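毕业设计做到后半段了，开个串记录一下，免得写论文的时候什么都想不起来。题目是双臂收拾桌面，三个人一组：我、Tianyou Qian、Nima Safavi。指导老师是 Catrin Yorath。

先说任务。桌上放几样日常小东西，两条机械臂配合，把它们收到该去的位置。听着简单，开题的时候老师问了一句“什么叫收好”，我们三个答得都不一样，回去改了两个星期的任务定义。

最后定的规则：盘子要移到指定区域，盘里的纸团要拿走，笔类放进笔筒，剩下的东西推到桌子后沿。顺序不限，但是两只手不能同时进中间那块区域。最后这条是撞过一次之后加的。

撞的那次是手腕对手腕，声音挺大。臂没坏，左边相机的支架裂了。新支架是 Tianyou 打印的，壁厚加到原来的两倍，之后没再裂过。

数据是遥操作采的。每人每次上机 35 分钟，到点换人。一开始没有这个规定，Nima 连着做了一下午，回放的时候很明显，越往后动作越急，夹爪还没合上就往上提。那批数据删了一大半。

到目前为止一共采了 1,035 条，能用的没有这么多。筛选标准写在共享文档里，主要三条：中途停顿太久的不要，掉了东西又捡起来的单独放，相机丢帧的不要。

“掉了又捡”那一类现在有 195 条。Nima 想全部加进训练，说模型应该见过失败以后怎么补救。我担心它学会先掉一次。老师的意见是各训一版，拿结果说话。

先训了不加的那版，问题很典型：抓空了以后手就停在原地，要么空着夹爪把后面的动作照做一遍，到目标位置还认真地松一下。

加了的那版会回去再抓，但是犹豫，有时候在物体上方来回晃。整体成功率高一点，时间长了不少。论文里两版都会写。

再说盘子。盘子是所有东西里最难弄的，边沿薄，夹爪的一根手指要伸到下面去，高度差一点就是推着盘子跑。试过在桌面上垫一层硅胶垫，盘子是不跑了，可是换成没垫子的桌子又不行，后来就撤掉了。

现在的做法是手腕先转一个角度，从侧面斜着进去，碰到边再放平。这个动作是 Tianyou 遥操作的时候自己摸出来的，我学了好几天才能做稳。我们三个人的手法不一样也是个问题，模型会在几种做法中间取一个，取出来的哪种都不是。后来约定盘子统一照他的来。

纸团反而好抓，怎么夹都能夹住，麻烦在放。轻，会粘在夹爪上，松开了不一定掉。现在松开以后多加一个往回收的小动作，粘住的情况少多了。

笔的难点在方向。放进笔筒之前要在空中调一下姿态，左臂转到某个角度时线会绷紧，得提前绕开。线的长度改过，太长会扫到桌面上的东西，现在这个长度算是折中。

今天（2025年6月25日）下午做中期检查前的最后一轮调试，主要看两只手同时动作的时候会不会互相等。之前的版本经常是左手拿着东西不动，等右手做完全套才继续，严格来说也算完成，但那样两条臂就白装了。 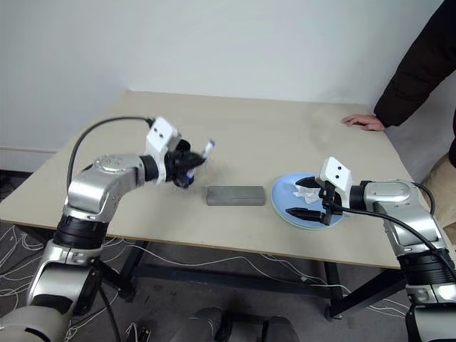
等待的问题我们查了一下，多半出在数据上。遥操作的时候人会下意识先盯着一只手，另一只手就停着，模型照学。所以下周要补采一批，要求两只手尽量都在动，做不到的那条作废重来。

补采之前要先把地上的线理一遍。这件事每周例会都提，每周都留到下周。Catrin 说中期检查之前必须弄完，我领了，周报里也写上了，不能再拖。

另外回答一下之前评论里问的：仿真我们只用来检查工作空间和碰撞，策略没有在仿真里训。软的东西仿出来差太多，纸团尤其离谱，调参数的时间够采好几轮真实数据了。

还有人问代码。9 月答辩完会整理出来，项目名暂定 Pukunel。数据能不能公开要问学院，我说了不算。标注工具可以先放，就是写得比较乱，注释一半中文一半英文，见谅。

给准备做类似题目的同学一点建议：早点把评测流程写死。物体初始位置怎么摆、多久算超时、碰倒了算不算失败，都写下来，贴在桌子旁边。我们是中途才统一的，前面那些实验现在基本没法放在一起比。

第二个建议是备件提前买。夹爪指尖的胶垫磨得比想象中快，我们等货等过整整一周，那周只能在办公室改文档。

接下来的安排：Nima 负责补采的排班，Tianyou 改相机同步，我把评测脚本跑完，顺便写第三章。第三章目前只有标题。

中期检查的结果出来再接着更。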